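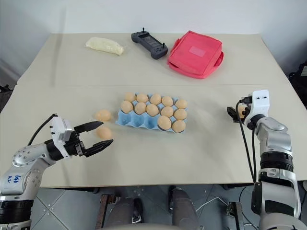
Storage of eggs once removed from a part-filled pulp tray

Our community kitchen in Ivcombe receives eggs from a local producer on open pulp trays, and members of the breakfast program are asking for a consistent rule on how they are to be handled. On the tray at the bench, the two back rows are full and the front row holds eggs at its right end only, with two more eggs lying loose on the tabletop to the left. My concern is with the loose ones. Should they be returned to the empty cups, used first, or discarded? I would also be grateful for advice on whether the pulp trays may be used again.
Posted by Otthorpe Hall Kitchen

Provided the shells are clean and free of cracks, loose eggs may be returned to the tray. Place them with the pointed end down. Eggs should not be left directly on a bench, as they roll easily and a hairline crack is difficult to see on a brown shell. Any egg found to be cracked should be thrown out – it should not be set aside for baking.

It is also good practice to fill the cups from one end and to take eggs from the other, so that the weight remains even when the tray is lifted. A tray loaded at one corner will tip or fold in the hand, particularly if the pulp has become damp. Return the tray to the refrigerator promptly and keep it away from the door.

With regard to re-use, our own kitchen does not put eggs back into a used pulp tray after it has been emptied. Pulp cannot be washed. Clean trays go to the compost, torn into pieces, and stained trays go in the garbage.
Posted by Hirnbridge Food Room

I agree with the above except on the order of use. We use loose eggs first, the same morning, and it saves any argument.
Posted by Lyimo

Please also wash your hands after handling the shells, and wipe down the part of the bench where the eggs were resting. Hot water and detergent are sufficient for this purpose. New eggs should not be added to a tray already in use unless the best-before date is the same.
Posted by Ivcombe Pantry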